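Notes from the two-handed bench

Ondwood newsletter, Thursday, August 13, 2020

Hello again from our end of the corridor! I was asked for a short update on the Flada work and, as ever, I've written a long one. If you only read one bit, read the part about the box, because that's where the result is.

For anyone who joined since the winter: Flada is our project on getting a robot with two proper hands to pick things up using both of them together. Lots of labs do lovely work with one arm. Two arms sounds like it should be the same thing twice, and I did think that myself back in February, when I wrote the plan and cheerfully gave it four weeks. (It's August. You may draw your own conclusions about my plans.)

The trouble is timing. If the left hand gets to an object a little before the right, it shoves it. The right hand then arrives at the place where the object used to be, closes on a corner or on nothing, and you've got a carton lying on its face and two hands politely clapping. With one hand you can fix a bad approach by pushing on a bit. With two, each hand's fix is the other hand's problem.

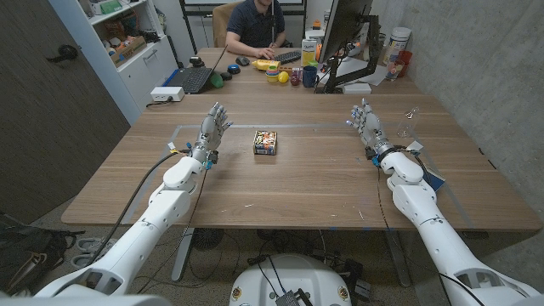

Our way round it is something we've been calling the Mornholm method, after the village where we had the away day and where somebody drew it on the back of a menu. Each hand has its own little controller, and neither one is allowed to close until both agree they're ready. Before that they wait on either side of the object, fingers up, and the wait is where all the clever stuff lives. We do the whole thing inside a rectangle of grey tape on the table, with the small box put down in the middle between the hands, and the tape has saved us more arguments than any bit of software. If the box is inside the lines it's a fair trial. If it isn't, we put it back and start over, however nice the grasp might have looked.

I should explain what "agree" means, as I got some puzzled replies last time. Each controller looks at the camera pictures and makes a guess at how long its hand needs before contact. Those two guesses get compared over and over while the arms move. When they drift apart, the quicker hand slows down. It doesn't stop, it just dawdles, the way you do when you're walking with someone who has shorter legs. Stopping was our first idea and it was horrid: stop, start, stop, start, and the fingers shivered the whole way in. Dawdling looks much calmer and it turned out to be easier to train too, which pleased me no end.

How we trained it

We collected 1,000 demonstrations, every one of them a person driving both arms to the box and closing the hands on it. It's tiring work, more in the shoulders than you'd think, and we swapped over after every 12 goes. I kept a tally on paper as well as on the computer. They disagreed only once, and the paper was right!

Then we trained three versions on the same data. One had no link between the hands at all. One had the old stop-and-wait rule. The third had the dawdling. Same network otherwise, same objects, same table, and whoever was scoring wasn't told which version was running, though I'll admit you could often guess the stop-and-wait one from the shivering.

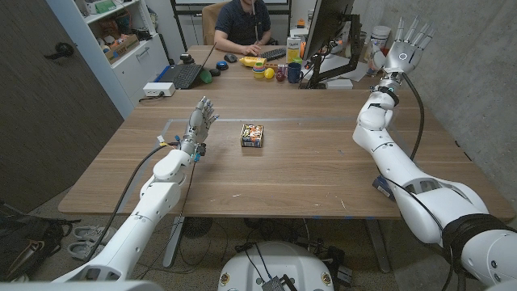 The version with no link did better than I'd feared on light, squashy things, where a bit of shoving doesn't matter much. On a box standing on its narrow end it was hopeless. That's such a good test, a tall thin box, as it tells on you straight away. Touch it early on one side and over it goes. The stop-and-wait version kept the box upright most of the time but took ages, and now and then both hands sat waiting for each other like two people at a doorway. The dawdling version was the clear winner on the box, and it was quicker than stop-and-wait on everything we tried.

Before anyone gets carried away, it's a small study on one robot in one room. I haven't put percentages in here on purpose. The full table will be in the write-up with the proper error bars, and I'd sooner you saw them together than have one big number wandering off around the building on its own.

The wrist cameras

I've had more questions about these than about anything else. The main view comes from up at the head, which is grand for seeing where the object is and for keeping an eye on both hands at once. Close in, though, the hands get in their own way. Just when you most want to know where the fingertips are, the back of the hand is covering them up. A camera at the wrist gives you the back of the hand and the fingers from really near, and whatever lies past them.

What it also gives you is a view that tips and swings all over the place. Turn the wrist and the room goes over sideways. The first model we trained with wrist pictures got very muddled by this and learned to lean on bits of the background, so that if you moved a toy at the far end of the desk it changed how the fingers closed. That took me a fortnight to spot. I'd been blaming the glove software, to which I now apologise.

Three things helped, in case you're fighting with the same problem:

Feed the wrist angle in alongside the picture. It's such a small change and I wish we'd done it in the spring. The model no longer has to work out for itself which way is up.

Move the clutter on purpose. We now shuffle the toys and cups between runs, and let people sit, reach and fidget behind the table as much as they please, so the model can't get attached to any of it.

Hide parts of the picture at random during training, mostly out at the edges. The fingers stay put in the view from one go to the next and everything behind them doesn't, and this nudges the model towards the part it can trust.

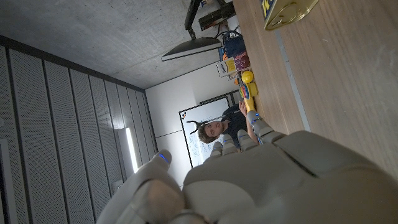
What didn't work

I promised I'd always include this section, so in the spirit of keeping my word: making the pictures sharper did nothing. We went up to a much bigger size, training slowed to a crawl and the results didn't budge. Turning every wrist picture the right way up before training was also a flop. It sounds so sensible! But you end up with big black corners, and the hand, which used to be the one steady thing in view, is now the thing spinning about. We dropped it after a week.

I also tried letting the two controllers share everything they saw, with no limits, thinking more must be better. They did fine on the objects they knew and fell to bits on new ones. Passing across just the two timing guesses works better than passing the lot. I don't fully understand why, and I've got a half-written page on it that I keep rewriting.

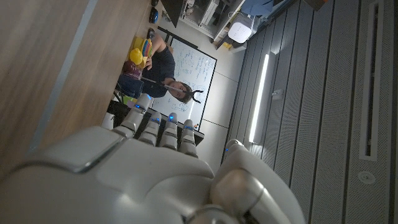
The other thing I'd like to sort out is what happens after the hands close. At the moment we score a grasp when both hands have hold of the box and it's still upright, and the lift is treated as a separate job. That's a bit of a cheat. A grasp can look lovely and then slip the minute you ask it to take any weight, and the timing rule ought to carry on through the lift, so that both arms go up together. I've got a first go at this running, and so far it's patchy.

Panasiuk have asked whether the method would carry over to their own arms, which are heavier and a good deal slower than ours. I think it should, as nothing in it depends on the speed, but thinking isn't testing, and we'll be trying it on a pair of theirs once the lifting is in better shape.

The demonstrations are on the shared drive under Flada, in the folder marked "both hands", along with the scoring sheet and a short note on how to lay out the tape. Please copy them before you change anything. If you'd like to have a turn at driving the arms, mornings are best, and wear something with loose sleeves.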